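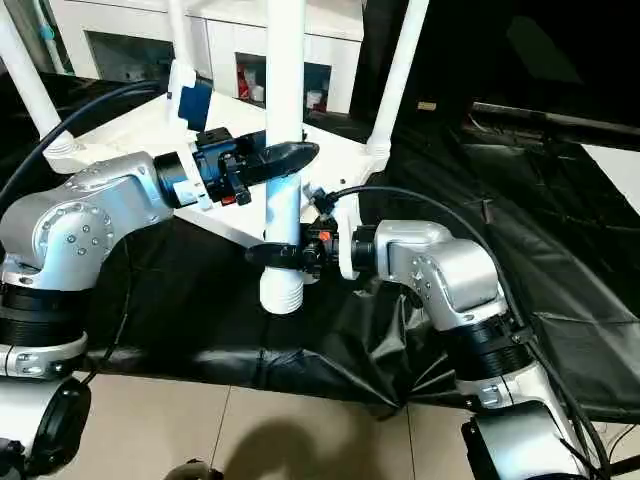
白色塑料架，管状腿接平板。作业面铺黑色塑料布。

插接式塑料架的装配、拆卸与维护

适用对象：由塑料管、塑料接头和平板组成的轻型家用支架，包括矮凳、花架、鞋架、浴室置物架、折叠边桌的下架等。金属管套塑料接头的产品，清洁和拆卸两节可以参照，粘接一节不适用。本页由史翠萍整理，木工和金属件的内容见本栏其他页。

一、材料判别

管件和接头常见的材料有聚丙烯（PP）、ABS 和硬质聚氯乙烯（PVC）。三者外观接近，处理方法差别较大，动手之前先弄清是哪一种。

先找模塑标记。平板背面、接头内侧、管端附近往往有三角形回收符号，内有数字：5 为 PP，3 为 PVC，7 为其他类，ABS 多归在这里，有时直接在符号下方注明 ABS 字样。标记通常很浅，用手电筒贴着表面斜照比正面照容易看清。

没有标记时，可以取一小块断料或浇口余料放入清水。PP 密度小于水，浮起；ABS 和 PVC 下沉。表面挂有气泡会造成误判，投入前先用滴过洗洁精的水打湿。含填料的 PP 也可能下沉，浮沉结果只能用来确认浮起的一类。

手感可作辅助。PP 表面略有蜡感，指甲划过留下浅痕，弯折时先发白后变形。ABS 较硬，敲击声清脆，断口平整。PVC 偏重，声音发闷，旧件常带黄。

不要用火烧法判别。PVC 燃烧放出氯化氢，室内尤其不可行。

二、工作面

小件装配对台面的要求不高，平整、不打滑、不掉屑即可。铺一层塑料布或旧床单能保护台面，也便于收集毛刺和粉末。几点注意：

深色衬底适合白色和浅色零件，浅色衬底适合黑色零件。反差足够时，掉落的卡扣、垫片和螺钉容易找到。

塑料布的皱褶会让支架四脚不在同一平面。装配阶段没有影响，检查晃动之前必须撤掉衬底，或者把架子移到平整的硬地面。瓷砖地面有砖缝高差，检查时四脚应避开砖缝。

使用溶剂或胶水时，衬底不宜用 PVC 薄膜。丙酮和环己酮会溶胀薄膜，染料随之转移到零件上，白色件沾上以后基本无法清除。此时改用牛皮纸或聚乙烯膜。

胶带固定衬底时贴在台面侧边，撕除时从一角沿台面方向慢拉，残胶用医用酒精擦。漆面台面先在不显眼处试擦。

三、装配前的清点与去毛刺

零件全部取出后按类别排开，与说明书对照。同一套产品里的管件常有两种长度，长度差很小，单独看不出来，应把管子一端对齐立在台面上比较另一端。管端有凸点或定位槽的，凸点朝向也要核对。

注塑件的分型线和浇口处常有毛刺。毛刺不影响外观，却会让插接到不了底。处理顺序：

1. 用美工刀背刮，刀身与表面接近垂直，沿分型线拉动。刀刃容易切入，不用。

2. 接头内孔用圆锉或卷成筒的砂纸，只去掉突起，不扩孔。

3. 管端外缘倒一道很小的角，刀背转一圈即可。

4. 吹净粉末，再用湿布擦一遍，晾干。

内孔粉末残留是插接发涩的主要原因。手头有旧牙刷的话，刷毛剪短一半，清内孔比布好用。
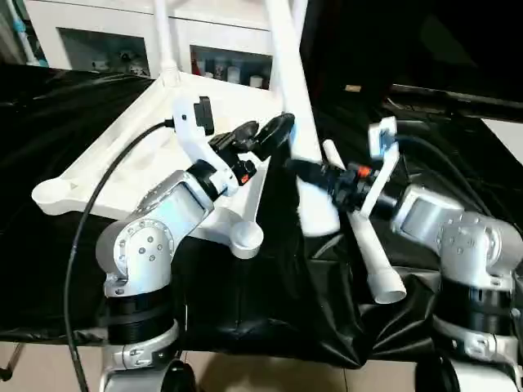

插接时先对位，再用力。管子放入孔口，轻轻转动，感觉四周间隙均匀以后再向下压。带定位槽的接头不能转动，要靠目视对正。歪着压进去的管子会把孔口一侧撑出白痕，这种应力发白不会恢复，日后从这里开裂的可能性较大。

整个架子宜分两步装。第一步所有接点只插到一半左右的深度，把架子立起来，目测管子是否平行、平板是否正。第二步按对角顺序逐个压到底。先把一侧压死再装另一侧，累积误差会全部集中到最后一个接点，通常表现为最后一根管子怎么也对不上孔。

力不够时用橡胶锤，锤面与零件之间垫一块平整的木料。敲击方向与管轴一致。空心管端不能直接敲，应敲接头背面；没有平的背面可敲时，把架子倒过来，平板朝下放在毛巾上，从腿端垫木敲入。本页用的是一把 Birken 橡胶锤，头部偏软，对 PP 合适，对配合较紧的 ABS 力量略嫌不足。

冬季室温低时，PP 和 PVC 都会变脆，敲击容易崩口。刚从室外或快递柜取回的零件应在室内放到与室温一致再装。接头过紧时，可把接头（不是管子）放进 40 ℃ 的温水里浸泡，取出擦干后立即插入。水温再高没有明显好处，薄壁件反而有变形的风险。

润滑只用清水或稀释的洗洁精。机油、凡士林和食用油不宜使用：ABS 遇某些油脂会发生应力开裂，且油膜不挥发，接点日后容易自行松脱。硅油对多数塑料无害，缺点同样是松脱，并且以后无法粘接。

四、晃动的排查

架子装好后晃动，先分清是接点松还是四脚不平。

按住平板对角交替下压。若一只脚离地，其他接点无相对位移，属于四脚不平。若脚都着地而平板左右摆动，属于接点松。两种情况并存时先处理接点。

四脚不平的处理：

把架子在原地旋转四分之一圈再试。离地的脚跟着架子走，问题在架子；离地的位置留在原处，问题在地面。这一步经常被省略，结果是在架子上修地面的毛病。

问题在架子时，先检查离地一侧对角的接点是否压到底。没有到底的接点会让相应的腿偏长。确认都已到底仍有高差，再在短腿的脚套里加垫片。垫片可用旧饮料瓶身剪成圆片，逐片增加，直到不晃。不建议锯长腿，锯口难以垂直，并且无法复原。

接点松的处理：

管壁外贴薄层材料增大直径。聚四氟乙烯生料带适合需要再拆的接点，绕向与插入时的旋转方向一致，绕得平，不起褶。美纹纸胶带较厚，一圈就能看出差别，但受潮后会烂，浴室里不用。电工胶布的胶层在受力后会滑移，效果维持不久。

孔口已经撑大的接头，垫任何材料都只能暂时缓解。有条件就换接头。

五、清洁

日常清洁用温水加中性洗涤剂，软布擦，清水过一遍，擦干。管件两端如有堵头，清洗时不要拔出，管内进水后很难干，放置一段时间会有异味。已经进水的，拔掉一端堵头，竖放在通风处，堵头等管内干透再装回。

白色塑料常见的几类污渍：

鞋底黑痕。三聚氰胺海绵沾水轻擦可以去掉。海绵本质上是细磨料，亮面会被擦成哑面，亮面件改用橡皮擦，绘图用的白橡皮效果较好。

水垢。白醋兑水敷在纸巾上，贴住患处，等水垢软化后擦去。金属螺钉附近不要久敷，用完冲净。

胶印。先用吹风机低挡加热，趁软揭去大部分，余下的用食用油揉搓，再用洗洁精洗掉油。ABS 不用油，改用酒精，擦完立即用清水擦一遍。

圆珠笔和记号笔。酒精棉片，由外向内擦，每擦一次换一个干净面。时间久的笔迹已渗入表层，只能变淡。

发黄。紫外线和热引起的黄变发生在材料本身，洗不掉。网上流传的双氧水日晒法能让 ABS 表层变白，做过的件往往在数月内再次变黄，表面也会变得更脆。承重件不要这样处理。

浅色涂装件和带细纹理的哑光件不能用磨料，也不能用含氯漂白剂。哑光表面擦亮以后会留下反光斑，从侧面看很明显。纹理里的积灰用软毛刷蘸洗涤剂水顺着一个方向刷，刷完用拧干的布按压吸水，不来回擦。 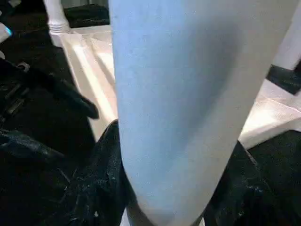
浅蓝色柱形件近景，表面平滑哑光，下端收圆。

六、划痕与磨痕

能否修，取决于表面状态和材料。

亮面 ABS：浅划痕可以打磨抛光。从 1000 目水砂纸开始，蘸水打圈，划痕消失后换更细的号数，最后用塑料抛光膏或普通牙膏收光。打磨面积应大于划痕本身，边缘逐渐过渡，否则会出现一块凹陷的反光。换号前把上一道砂粒冲洗干净，砂纸和水盆都要换。

亮面 PP：打磨后表面起毛，抛不亮。浅划痕保留原状，起毛的边缘可以用刀背刮平。用热风枪快速掠过能让毛边收缩，需要先在废料上练手，停留稍长就会起泡。

哑光面：不打磨。局部抛光造成的光泽差异比划痕更显眼。

涂装件：划痕未穿透涂层的，用湿布擦净即可，很多所谓划痕其实是别的物体转移上来的颜色。已露底的用同色模型漆点补，笔尖蘸少量，分次填平。调色在自然光下进行，灯光下调出的浅蓝和浅灰拿到窗边常常偏绿。

七、开裂与粘接

先判断裂缝是否承重。平板边缘、装饰盖、堵头等不承重部位可以粘。承重腿的接头开裂应更换，粘接后的强度没有办法在家里验证。人会踩或坐的架子一律按承重件对待。

裂缝仍在延伸时，先在裂缝末端钻一个小孔止裂。孔要落在裂缝真正的末端，斜照灯光下找；找不准就用稀释的墨水抹过再擦掉，墨水留在裂缝里，末端自然显出来。白色件改用水性笔墨水，留色较轻。

PP：普通瞬干胶、环氧胶都粘不牢。需要聚烯烃底涂剂配合瞬干胶，或者专用的双组分丙烯酸胶。两种都贵，往往超过一个新架子的价格。替代办法是机械连接：裂缝两侧钻孔，用细扎带或不锈钢丝缝合，外面再加一段剖开的管套。外观差，但可靠。

ABS：可用 ABS 溶剂胶。没有成品时，把同种材料的碎屑放入少量丙酮，加盖静置，溶成糊状后使用。断面薄涂，对合，夹紧，固化期间不动。通风，远离明火，戴丁腈手套。丙酮容器用玻璃或金属，聚苯乙烯杯会被溶穿。

PVC：用给水管胶。先用砂纸把亮面打毛，两面都涂，插入时转一个小角度再停住，挤出的胶立刻擦掉。固化前不可加载，具体时间以胶罐上的说明为准，低温时延长。

夹持圆管不必用专门夹具。晾衣夹夹小件，自行车内胎剪成的橡皮条缠大件，力量均匀，不留压痕。弧面与平面的接合处，用沙袋或装了米的布袋压住。

夹具与零件之间隔一层保鲜膜，避免溢出的胶把夹具一起粘住。溶剂胶除外，保鲜膜会被溶剂带皱，改用硅油纸。

八、拆卸

拆卸之前在每个接点两侧贴纸胶带编号，左右、前后都写清。看上去对称的架子，磨合以后各接点松紧不一，混装后会晃。

普通插接：一手握住接头，一手握管，边转边拔。带定位槽的不能转，改为沿轴向小幅摇动。拔不动时不要加长力臂撬，撬的力量落在孔口。可以沿缝隙滴入洗洁精水，静置片刻再试，或者对接头一圈均匀吹热风，趁热拔出。

带卡扣的接头：管壁上有小孔，孔内可见凸点。用钝头的小棒把凸点按下，同时抽管。凸点按到与孔缘齐平即可，按得过深会折断弹片。钥匙尖和螺丝刀容易滑出划伤管面，牙签又太软，竹筷削细正好。

胶粘接点：出厂时涂过胶的，缝隙处能看到一圈半透明的溢胶。这种不拆。

倒放架子施力时，平板下垫毛巾，对面最好有人扶住。一个人操作时把架子侧放，用膝盖内侧抵住平板，双手拔腿。细长的立杆先拆，粗短的腿后拆，否则立杆在半空摆动，会把根部的接头别坏。
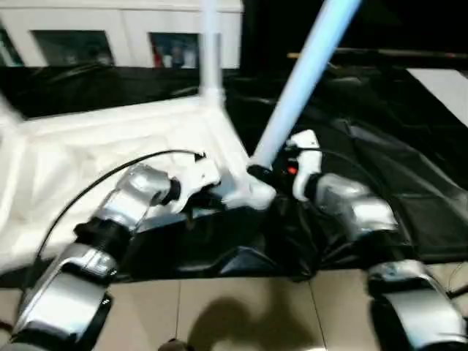 九、存放

拆下的管件按长度捆扎，用宽布条，不用橡皮筋。橡皮筋老化后粘在塑料表面，留下棕色印痕。PVC 件与其他塑料件之间隔纸，增塑剂迁移会让接触面发黏。

平板平放，上面不堆重物。立放时靠墙的角度要小，长期斜靠会弯。弯曲的 PP 板可以反面朝上放在平地上，压几本书，在夏季室温下能部分恢复。

接头、堵头、螺钉装入自封袋，袋口用胶带贴在平板背面，袋内放一张写有编号说明的纸条。说明书折好一并放入。潘锦峰来信建议把编号直接用铅笔写在管端内壁，外面看不见，胶带脱落也不受影响。经试用，PP 上铅笔字迹较淡，细头油性笔更清楚。

避开阳台、暖气片旁和车顶行李箱。车内夏季温度足以让薄壁管变形。

十、重新启用前的检查

存放过一季以上的架子，装好以后按下列各项看一遍：

接头孔口有无白痕或细裂纹，重点看定位槽的尖角处。

管子放在平面上滚动，观察有无弯曲。

脚套是否硬化。用指甲掐，不回弹的换新。脚套内径宁小勿大，套之前用热水烫软。

平板中部有无下凹。用直尺侧立在板面上，看尺下透光。

加载从轻到重，先放书，再放较重的物品，每次加载后听有无咔嗒声。有声响时卸载，逐个接点重新压一遍。重新压过仍有响声的接点，拆开看内壁。

十一、常见配件的替代

脚套：家具店的椅脚套通用，按管子外径选。带金属底片的静音脚套偏硬，放在瓷砖上会滑，轻型架子不用。

堵头：与管内径配合，买不到合适规格时，用软木塞削出锥度，露出部分涂白色丙烯颜料。潮湿环境改用硅胶塞。

接头：不同厂家的同规格接头一般不能互换，插入深度和锥度都有差异。Dollent 的矮架和 Flasano 的矮架管径标称一致，前者的接头装到后者的管上会松，垫生料带勉强能用，放花盆可以，放水桶不行。

螺钉：自攻螺钉在塑料孔里反复拆装会滑牙。重新拧入时先反向转，感到轻轻一落再正转，螺钉就会回到原来的牙里。已经滑牙的孔，塞入一小段同种塑料的细条再拧。不要换更粗的螺钉，薄壁柱会胀裂。

补件的颜色很难一致，白色尤其明显。两个部位同时更换、左右对称布置，看上去比只换一处自然。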